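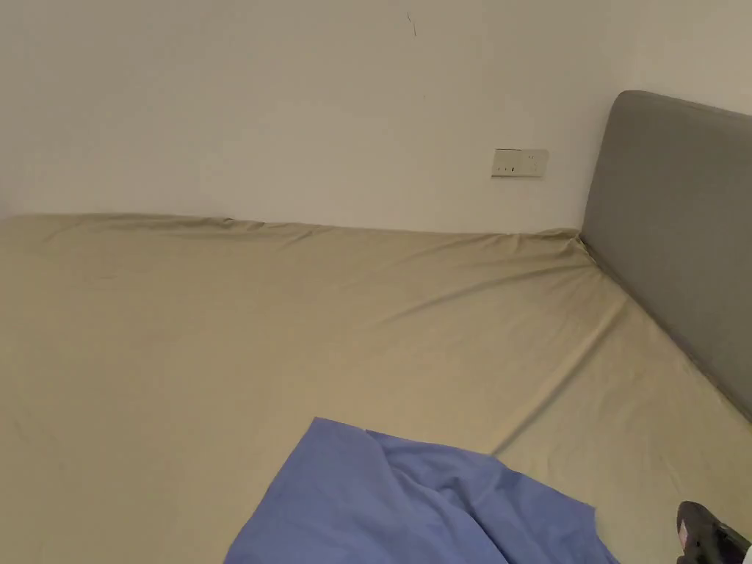

Blue bed linen partly folded over a khaki fitted sheet, with the tip of a gripper at lower right.

Plondbridge Robotics Group
@plondbridgerobotics · March 2021

1/ Our report on the handling of household bed linen is now available from the Plondbridge repository. The work was led by Valentina Henríquez under the Aravena project. This thread sets out the method, the main result and the limits we would ask readers to keep in mind.

2/ The task is narrow. A piece of linen lies crumpled on a bed that already has its fitted sheet on. The system must find a corner of the loose piece, take hold of it, and draw it toward the matching corner of the mattress. Pillows and tucking in are outside the scope of this report.

3/ Beds are difficult for several practical reasons. The mattress gives under the gripper. The sheet underneath has wrinkles of its own, which may look very much like the edge of the piece on top. One side is often against a wall or a headboard and cannot be approached freely.

4/ In the image at the head of this thread, the long diagonal crease running across the right half of the khaki sheet is a fair illustration. Earlier versions of our edge detector regularly marked creases of this kind as fabric boundaries and planned a grasp along them.

5/ The two colours in that image differ plainly. Many of the test sets were less generous, with white linen placed on a white sheet. We report the matched and unmatched colour conditions separately for this reason, and we encourage other groups to do the same.

6/ Method. The policy was trained on 500 demonstrations carried out by people using hand-held grippers. Each demonstration begins with the linen already dropped on the bed and ends when the operator judges the corner to be in place and lets go.

7/ Demonstrations were recorded in 18 bedrooms. Participants were asked to leave the room as they would normally keep it. No wall was repainted, no furniture was moved and no additional lighting was brought in.

8/ The learning itself is divided into two stages. The first proposes candidate corners from a single view and assigns each a confidence. The second selects a grasp and a direction of pull, given the chosen corner and an estimate of where the mattress ends.

9/ The division was a considered choice. A single end-to-end policy was trained on the same demonstrations as a baseline. It produced smoother motion, but when it failed we could seldom say why. With two stages, a failed attempt can normally be traced to one or the other.

10/ The corner stage was trained with an additional label we call "belongs to". For each visible edge, annotators recorded whether it belonged to the loose piece, to the fitted sheet or to neither. Headboard seams and the line where the mattress meets the wall fall in the last category.

11/ Labelling of this kind is slow. Annotators worked in pairs and disagreements went to a third reader. The labelling guide is included in the release, along with the examples on which our annotators could not agree. We have left those unresolved in the published files.

12/ Result. In rooms not used for training, the system placed the selected corner within tolerance in 79 per cent of attempts. The tolerance is defined in the report and was fixed before testing began. An attempt counts as a failure if a person has to step in at any point.

13/ The end-to-end baseline did less well under the same rules. The gap was widest where the linen and the sheet were close in colour, and narrow where they were not. Full tables by room and by fabric are in the appendix.

14/ We also removed the "belongs to" label and retrained. Most of the improvement disappeared. We take this as reasonable evidence that knowing which layer an edge belongs to matters more on this task than the particular form of the grasp planner.

15/ Failures fell into 3 groups. The most common was a grasp that caught both layers, so that the fitted sheet lifted along with the loose piece. The system did not reliably notice that this had happened and would often continue to pull.

16/ The second group involved folded corners. Where a true corner was tucked beneath the rest of the fabric, the system tended to accept a fold with a similar shape. A straight edge meeting a fold can make a convincing triangle, and human annotators were sometimes misled as well.

17/ The third group occurred close to the headboard. The planner kept a safety margin from rigid surfaces, and on the headboard side of the bed that margin occasionally ruled out every workable grasp. In such cases the system stopped, as designed, and the attempt was scored as a failure.

18/ Some colleagues have asked whether stopping should be scored in the same way as a wrong placement. We considered a separate category. For a person who relies on assistance at home, the bed is unmade in either case, and we preferred to keep the headline measure simple. Stops are listed separately in the appendix.

19/ A note on hardware. The grippers used in the demonstrations and those fitted to the test arm share the same finger geometry, supplied by Privgate to our drawings. We have not tested whether the policy transfers to other fingers, and we make no claim that it does.

20/ A note on fabrics. Cotton and cotton-blend linen make up nearly all of the set. Satin, flannelette and quilted covers are barely represented. Readers planning to work with heavy doonas should expect to collect their own data.

21/ A note on rooms. All were private bedrooms with conventional beds. Hospital and residential care beds differ in height, rails and mattress surface. We are often asked about care settings and wish to be clear that nothing in this report has been tested in one.

22/ Privacy. Participants reviewed the recordings from their own homes before release and could withdraw any part of them. Personal items, screens and documents were removed from the public version. Requests for withdrawal will continue to be honoured after publication.

23/ The release contains the demonstrations, the edge labels, the labelling guide, the training code and the scoring sheet used during tests. Video of all test attempts is included, failed attempts among them. Terms of use are set out in the accompanying licence.

24/ One correction to the preprint circulated earlier: the caption of the colour-condition figure had the matched and unmatched columns reversed. The data and the text were correct. The repository version carries the amended caption. We thank the reader who wrote to us.

25/ Further work. The group is adding a check immediately after the grasp, in which the gripper lifts the fabric slightly and the system looks for movement in the layer beneath. Early trials have been encouraging in the matched-colour condition – we will not quote a rate until the full protocol has been run.

26/ A second line of work, carried out with the Trudurov laboratory, concerns the order in which corners are placed. People tend to start at the corner that is hardest to reach, and our present system starts at whichever it sees most clearly. The two choices lead to quite different amounts of rework.

27/ An online session for groups intending to use the dataset will be held in July. It will cover the file layout, the labelling guide and the scoring rules, with time set aside for questions. Registration details will be posted from this account.

28/ Questions about the method may be left in reply to this thread or sent to the project address given in the report. Dr Henríquez and the annotation team will respond as time permits. Errors found in the labels should be reported through the repository so that a record is kept.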